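4.2 Planning the equipment for a second station

The decision to build a second station was made in October, when the waiting list for the first one had become longer than the term. In this section we describe how the purchase was planned, which parts of the plan were followed, and which had to be changed. We think this may be useful for other small groups, because the published papers usually give the price of the arm and very little else.

The budget for the station was 785 in our internal accounting units, which follow the list prices of our suppliers and include delivery. From this amount, 455 was reserved for the arm and its servo motors. The rest had to cover the play kitchen, the utensils and vessels, the clamps, the cables and a reserve for repair. The computer and the monitor were not counted, as each desk in the laboratory already has them.

We divided the objects into two groups. Bought objects, such as the metal pots and the utensils on the hooks, are cheap and can be replaced in one order. Custom objects are made to the size of the gripper opening, and here the cost is mostly the working time of the person who prepares them. In our first draft the custom objects had no line of their own. Tin-yau Leung, who kept the purchase records, proposed to give them one, and we recommend the same to the reader.

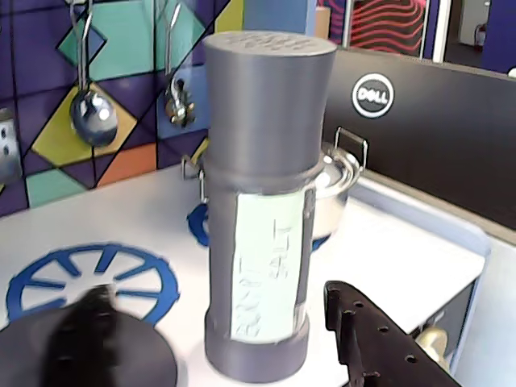
The second question was the furniture. We compared an offer from Gristevberg, who build laboratory benches with interchangeable fronts, with an ordinary play kitchen from the retailer Devden. The bench was stronger and its dimensions were guaranteed in the drawing. The play kitchen was much cheaper, and it offers sink, burners, shelf and doors in one piece. For tasks of moving and placing objects we judged that the guaranteed dimensions were not worth the difference in price. A group that needs to repeat positions very exactly will perhaps decide otherwise.

The floor plan was prepared before the order was sent. The arm is fastened to the near corner of the desk and the kitchen stands beside it on the floor, so that the gripper can come over the stovetop from the side (Figure 6). This arrangement saves the price of a separate pedestal — 50 in the offer we received — but it makes the height of the desk a part of the equipment specification. We had forgotten this in the draft, and the desk had to be measured again on a Wednesday afternoon when the order form was already signed.
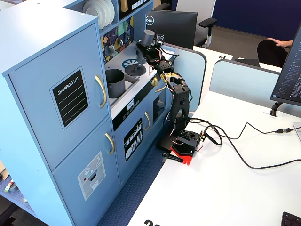
Figure 6. Station layout. The arm is mounted on the corner of the desk, with the toy kitchen on the floor beside it; the gripper holds a gray cylindrical cup over the stovetop.

Two further costs appeared only during installation. The first was cable. The supplier Hakim delivers the arm with a cable suited to a computer standing close to the base, and for our desks we ordered a longer one. The second was wear of the wiring along the joints. We now keep 2 complete wire sets in the cupboard for each arm, and they are written in the yearly plan as consumables.

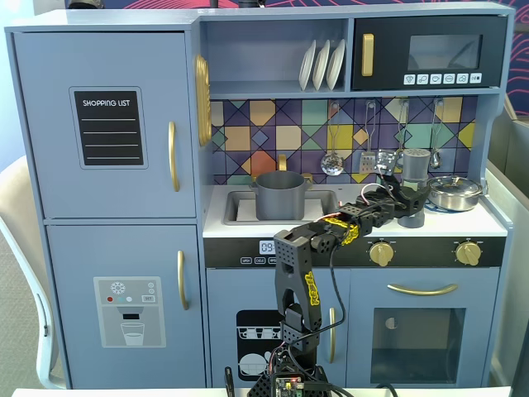
For the reserve we first used a fixed share of the total price. This was not a good method, as the parts of the station do not wear equally. The kitchen needs almost nothing, while the servo motors take the largest part of the repair money. In the plan for the coming year the reserve is therefore calculated from the price of the arm alone, and the furniture is written with no reserve. The same rule was applied afterwards to the older Sastska station, where the repair line had been too small since its first month. The corrected budget lines for both stations are discussed in Section 4.3, together with the hours of work spent on assembly.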